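Le jour où la pince n'a plus voulu lâcher

Reportage, rubrique Ateliers

À Arnport, on plie du linge à deux bras, et on le plie plutôt bien ! Le projet Lollevetti apprend à une paire de petits robots à ranger des vêtements sur une table, et toute l'équipe en parle avec une gourmandise communicative. Mais ce que j'étais venue chercher, c'était l'histoire de la panne de décembre, celle que Vilja Pitkänen raconte encore avec les mains.

Ce matin-là, la machine enchaînait les essais. Au 19e, le bras gauche saisit un vêtement, le soulève, reçoit l'ordre d'ouvrir… et serre plus fort. L'autre bras, lui, suit son programme et tire de son côté. « On a entendu la couture craquer avant de comprendre », dit Vilja. Six secondes plus tard, elle coupait l'alimentation.

Le coupable se cachait dans une affaire de mesure. Entre deux doigts souples, un tissu épais s'écrase, se replie, bourre dans les ajours, et le moteur force sans que la position change beaucoup. Le logiciel y voyait une pince mal fermée et ajoutait du couple. Une boucle parfaite, dans le mauvais sens !
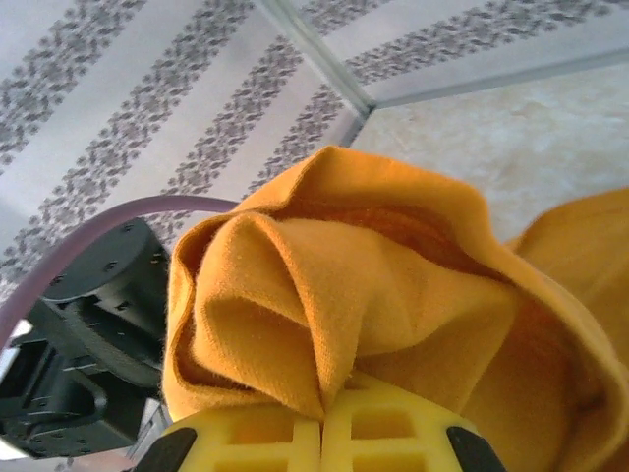 Un seuil, puis un deuxième

Wenche Eklund, chargée de la sécurité chez Söderlund, a repris les journaux ligne par ligne (elle adore ça, et ça se voit). Première correction : le courant du moteur est désormais surveillé toutes les 50 millisecondes, et deux dépassements de suite coupent l'effort. Seconde correction, plus maligne à mon goût : les deux bras se parlent. Si l'un n'a pas confirmé l'ouverture, l'autre reste sur place.

Restait à le prouver. L'équipe a repris les essais sur des textiles froissés, posés n'importe comment, avec le panier vert au fond de la table. Birger Haugland, qui a écrit la nouvelle version du contrôleur, en voulait 200. Ils en ont fait presque 200, le temps qu'un câble fatigué les rappelle à l'ordre, et aucun vêtement n'a été déchiré. Le câble a été remplacé, et son passage au niveau du coude revu. 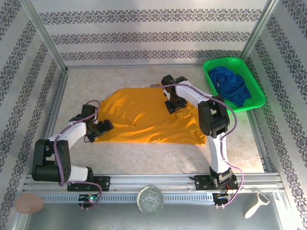

Dernière mise à jour de la page : décembre

J'ai demandé à Vilja si la panne l'avait découragée. Elle a éclaté de rire : depuis, elle provoque les blocages exprès, avec des ourlets doubles, des manches retournées, tout ce qui peut se coincer. Chaque raté part dans un dossier partagé avec l'atelier Stikton, où Nélida Carrasco le rejoue au ralenti sur sa propre pince.

Le vêtement déchiré, lui, est toujours au mur du bureau, la couture ouverte sur une main de large. Prochain chantier, les chaussettes. Birger craint surtout les élastiques, Wenche réclame déjà un troisième seuil, et la discussion durait encore quand j'ai repris mon manteau.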